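Progress report: household demonstration collection, second reporting period
Prepared for the Premaria program office
12/06/2025

Summary

Collection of hand-held gripper demonstrations continued through the period. We now have 293 accepted demonstrations for the small-objects set, all of them recorded at the Plovberg site. The Jirkley site has its tabletop in place but has not recorded yet. Spending is in line with the plan, and we are not asking for any change to the budget.

Work on the key task

Most of the period went to the entryway task, in which keys are picked up and put away at a white key stand with an eggshell-shaped bowl at its base. Two people work at the table, each with a gripper, and both views are saved. We chose keys after the Arabzadeh review in May, which asked for objects that swing, slide or change shape when lifted. A ring with a key on it behaves differently every time it is held, and the earlier block and cup tasks gave the model very little of that.

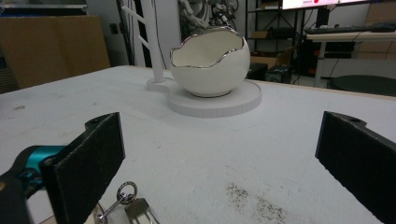 The protocol for the task changed once. At the start, operators were free to approach the stand from any side. That gave us variety, but the labels for the final placement were hard to keep consistent between annotators. Operators now work from one of nine marked starting positions on a printed sheet and may choose their own path from there. Demonstrations recorded under the old rule stay in the set with a separate tag, so they can be left out of training if needed.

Annotation is keeping up. Each demonstration is split into reach, grasp, carry and release, and a second annotator checks the grasp and release times. The carry segment still causes the most disagreement – mainly over when it ends if the operator pauses near the stand. We have added a written rule for this and will report next period on whether it helps.

The object list has also been widened. The bowl and the stand stay the same, and the items carried to them change: a single key on a split ring, a car key fob on a keyring clip, and other small items from the approved list. A first training run on the key task is scheduled once the fob demonstrations have been checked.

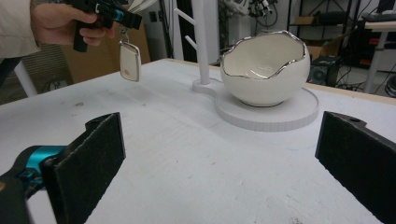 Open issues

Time alignment between the two grippers drifts in long recordings. We limit sessions to five demonstrations before restarting both devices, and this costs some operator time. A software fix is being tested.

Next period

Begin recording at Jirkley, finish checking the fob demonstrations, and deliver the first training results to Premaria.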